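About us

Hello! I'm Adhiambo Gachanja, and I started Jonmont in a spare bedroom in Gornley with a bench saw, a bad radio and a coat rack I'd made for my sister that she didn't want. (She's since asked for it back. No.) We make coat racks, hooks and hall stands for people and for workplaces, and we look after them once they're in, which I'll get to.

Before this I spent years managing offices, and I can tell you that coats are a bigger problem than you'd think. In my last job there was one row of hooks by the lift for an entire floor of people. Come November it was a solid wall of wet wool. Coats went over chair backs, the chairs tipped over when you stood up, bags went under desks and got run over by castors, and someone lost a glove every single week. I used to stand there with my own coat over my arm thinking, well, this is daft.

So I took an evening woodturning class. My teacher was Verna Kasprzak, and she was very patient about the first 19 pegs, all of which came out looking like carrots. Verna is now my business partner and still does most of the turning. I do the drawings, the sanding, the phone and the biscuits.

What we make

Our stands are all a central pole with pegs coming off it and legs spread out at the bottom. We've tried cleverer things. We had one with a little shelf for keys that dumped the keys on the floor whenever you took a coat off, and a folding one I'd rather not discuss. The pole with pegs is what people kept ordering -- so that's what we do, in three heights and whatever mix of woods you fancy. Lots of our customers like a darker pole with paler pegs, and I do too.

Peg ends are always rounded. Square ends leave a little pointy bump in the shoulders of a jumper, and once you've noticed it you can't stop seeing it. We also set the pegs at different heights around the pole so a long coat on one side doesn't smother the scarf on the other. The lower ones are for bags, or children.

A stand takes us up to 45 days from order to delivery, a bit longer before Christmas. Wall rails are quicker. If you're in a hurry, ring and ask, as we sometimes have a spare one sitting in the workshop with Arlo's hat on it.

Who's who

Arlo Whitlock does deliveries and fitting, and he's the one you'll meet. He'll carry your stand up any number of stairs and then tell you, quite firmly, that you've put it in the wrong place. He's usually right! Out of the way of the door, clear of anything on wheels, and near enough to where people sit that they'll bother walking to it.

Esperanza Greenberg joined us in March to run what we call the Undix visits. It's our tidy-up service for workplaces (the name came from a spelling mistake on a label and stuck). She'll come and spend a morning working out where your coats, bags and umbrellas are ending up, and where they might live instead. Marisol Kowalczyk does our accounts on two mornings a week and answers emails far more politely than I do.

Out and about

Most of our stands go into working rooms, with office chairs rolling about and bags being slung down by people who are already thinking about something else. I love seeing them in use. In a showroom they look a bit bare, poor things, and they only make sense to me once somebody's hung something off them.

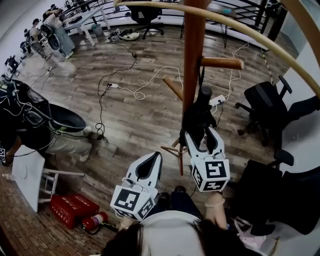
A wooden stand on the plank floor, with something black already hanging from it and office chairs nearby.

Come and see us

The workshop is at the back of Escobedo Yard in Gornley, through the green gate and past the bike shop. We're open to visitors from 10am until 4pm, and parking's easier in the mornings. You're welcome to try the pegs with your own coat -- bring the heaviest one you've got. If Verna's at the lathe she won't hear you knock, so give us a ring on extension 472 and one of us will come down and let you in.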